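Ticket 2382 - Annonces dupliquées et surface erronée sur le portail locatif
Statut : résolu
Agence : Skundetis, service location
Ouvert par : Ritu Prajapati
Suivi par : Kekeli Tsikata

Ritu Prajapati, 9 h 10
Bonjour à toute l'équipe ! Depuis la mise à jour de mai, le deux-pièces de la résidence Nouri sort en double sur le portail. Une fiche indique la bonne surface, l'autre affiche 22 m² pour tout l'appartement, alors que c'est le séjour seul. Les charges ont disparu des deux. J'ai déjà vidé le cache et republié, sans effet.

Kekeli Tsikata, 9 h 34
Bonjour Ritu, merci pour ce ticket très clair, j'adore quand on me donne déjà la moitié de l'enquête ! Peux-tu m'envoyer la référence interne des deux fiches et me dire si le bien a changé de mandat récemment ?

Ritu Prajapati, 9 h 41
Oui, il est passé de la gestion de Bheki Mabaso à la mienne. Références NR-13 et NR-13-B. Je n'ai jamais créé la B.

Kekeli Tsikata, 10 h 20
Super piste ! La B a été créée par l'export Taltum au moment du changement de gestionnaire. Le connecteur compare le numéro de mandat avant la référence du lot, donc nouveau mandat = nouveau bien pour lui. Et comme le champ « surface habitable » était vide dans le nouveau mandat, il a pris la première surface de pièce trouvée, c'est-à-dire le séjour.

Test 1 : suppression de la B côté portail. Elle revient à la synchronisation suivante.
Test 2 : surface saisie à la main dans le mandat. La surface est bonne, mais le doublon reste.
Test 3 : clôture de l'ancien mandat, puis export forcé. Le doublon disparaît, et ça c'est vraiment une belle nouvelle !

Restent les charges. Le montant est bien dans la base, mais le portail attend maintenant un type (forfait ou provision) et ignore la ligne si le type manque.

Bheki Mabaso, 10 h 52
Confirmé pour l'ancien mandat, je l'avais laissé ouvert en attendant le solde de tout compte du locataire sortant. Il est réglé, vous pouvez clôturer. J'ai 5 autres lots dans le même cas, je vous envoie la liste.

Kekeli Tsikata, 11 h 30
Génial, merci Bheki ! Les 5 lots sont traités dans la foulée. Pour les charges, j'ai mis « provision » sur NR-13 et elles s'affichent de nouveau. Teófilo Cusi prépare un contrôle à la saisie : impossible de valider un mandat sans type de charges ni surface habitable.

Ritu Prajapati, 14 h 05
Vérifié sur ordinateur et sur téléphone, une seule fiche, bonne surface, charges visibles - un grand merci ! Dernier point : l'ordre des photos est-il conservé après l'export forcé ?

Kekeli Tsikata, 14 h 18
Oui, l'ordre est conservé. Je ferme le ticket, n'hésite pas à le rouvrir si la B refait surface !

Pièces jointes (3)
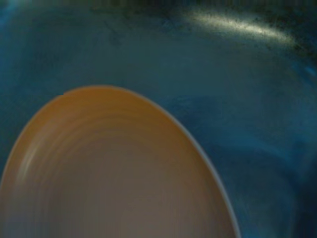
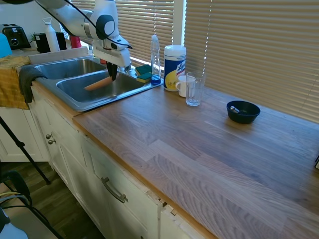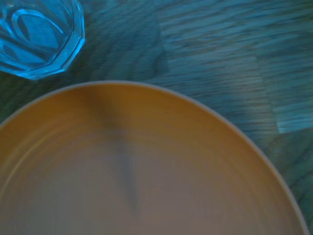

De haut en bas : bol orangé sur fond bleu, évier inox à deux bacs, assiette ronde.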